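Rules for a tray-setting arm in a community kitchen: what counts as good practice?

Posted by Yi-chun Yu

Our hall in Gruvasbridge has an arm that sets trays for the Saturday lunch: plate, bowl, spoon, chopsticks. I've been asked to write the house rules. The old ones were a single page reading "Be careful", with a coffee ring on it. Do I fence the thing off, or is a line of tape enough? And who is responsible for the crockery? We own 217 soup spoons and I'd like to keep most of them.

Pagano_Pete

Just tape it off. We've had one for ages at our place and everyone's still got their fingers. You're overthinking it.

Otura Kitchens

Please don't just tape it off. Tape is a suggestion. Start with a proper risk assessment of the whole job, arm and gripper and crockery together, and get somebody competent to sign it. The manual will talk about the arm. It won't mention your chipped bowls. Then write the rules around how the bench is laid out:

1. Every item has its own tub, and the tubs don't move during a run. Ours go plates and bowls in the big white bin, spoons in the blue one, chopsticks in the brown one, tray in front. Keep hands out of the bins while the gripper is over them, however crooked that stack of bowls looks to you.

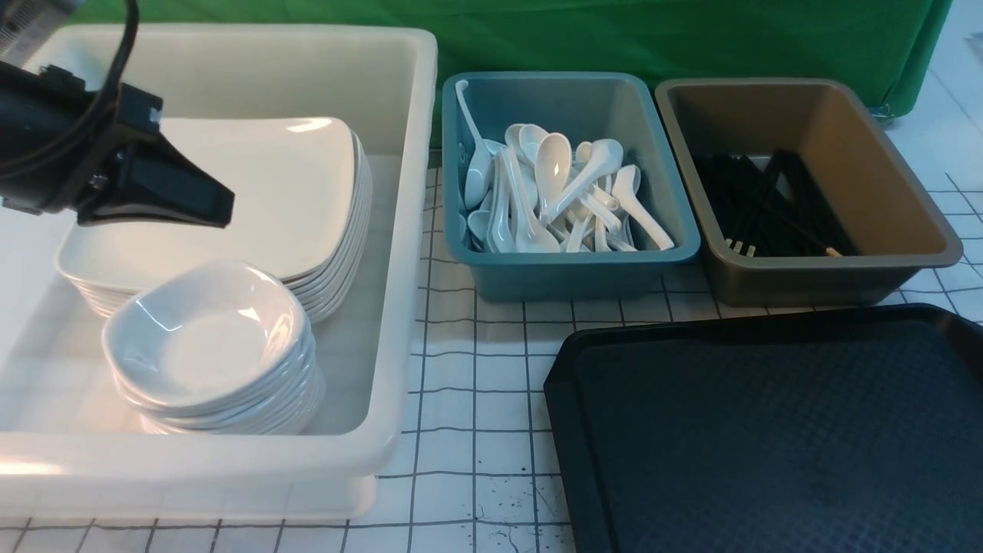
2. Top up between runs, with the arm stopped. Stopped means stopped at the switch – a pause in the program doesn't count, and neither does "it looked finished".

3. Chipped china gets pulled before it goes in a bin. We threw out 71 pieces the first month, which tells you what we'd been serving soup in.

4. A person looks at every tray before it leaves the bench. A spoon lying on a plate is easy enough to check, and anyone who spots a smudge swaps the plate and writes it in the log. Yes, the log. Ours has 190 entries and one of them is a recipe for dumplings.
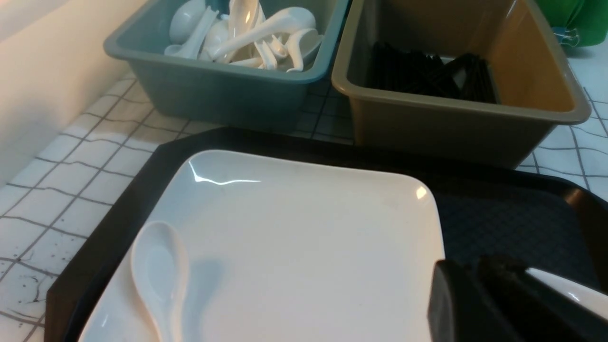 Lonivard, April

Adding to the above, as we're a bit further along. Decide who can restart the arm after a stop and put their names on the wall. We had no list, so the job went to whoever was standing closest and felt confident, and that was usually my brother-in-law. Also redo the assessment if you change the gripper fingers or the crockery. We set 2,000 trays on the old plates, bought cheaper ones and carried on as though they were the same. They were not the same.

Still no idea what to do about missing spoons.

Contact us | Copyright the contributors | Back to top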